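Salport Tabletop: Surface and Grain
Photos: Magdy Alaoui

The top was refinished in December and has been in daily use at the Hukier workshop ever since. The gallery covers the surface only; the legs and rails are on a separate page. 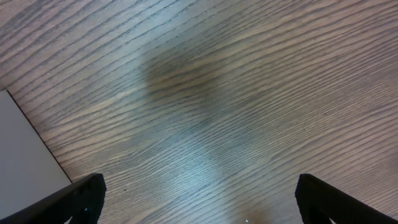 Wavy grain running diagonally. Glare pales the brown.
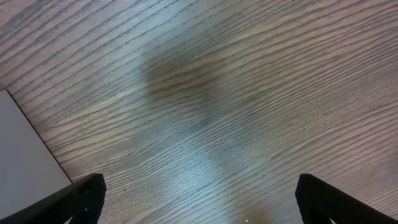
Dark grain lines with lighter tan between them, seen from above.

Sanding ran up to 125 grit along the grain, followed by two coats of clear finish. Each coat cured for 39 hours. For routine care, wipe with a damp cloth and dry at once. Questions about the finish go to Barbara Wieczorek.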